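Swapping fingers on the small arm, part two

The Cirkari gripper came with a set of flat fingers that I never got along with. They closed parallel on paper and slightly toed-in on the bench, so anything with smooth sides turned in the grip as soon as the arm moved. In February I ordered the curved pair from Suvov, and they have been on the arm long enough now for a fair comparison.

The test is the same one I used for the flat pair: pick up a toy sushi block, carry it to a small wooden drawer, lower it in, let go. The drawer has to be open already. Pulling the knob is a separate problem and I am leaving it for later.

I ran 22 attempts with each set at the same closing force and arm speed. The flat fingers placed the block in the drawer 9 times. The Suvov fingers missed twice, both times on the approach, before the pads had touched anything.

The pads account for most of the difference, I think. They are thin and they sit right at the fingertips, so contact is on the two sides of the block and the wide part of the finger stays well back. The block can still tilt a little in the grip. That has not mattered for the drop, as the drawer leaves enough clearance on both sides.

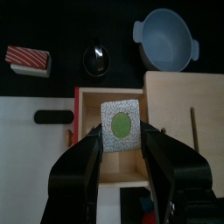 Camera and controller

The wide shoulders of the new fingers take up a lot of the wrist view. Once the gripper is over the drawer, the block and the left finger hide much of the inside. I now take the drawer position from a view saved before the approach and trust the arm for the rest – crude, but repeatable.

The controller is still the old Edent board. Its loop time measured 169 Hz with the camera running, which is enough at this speed. The Toledo firmware build promises better force readings, but it dropped the gripper connection on startup and I rolled it back the same evening.

Next up is the knob, with the same fingers and a lower closing force.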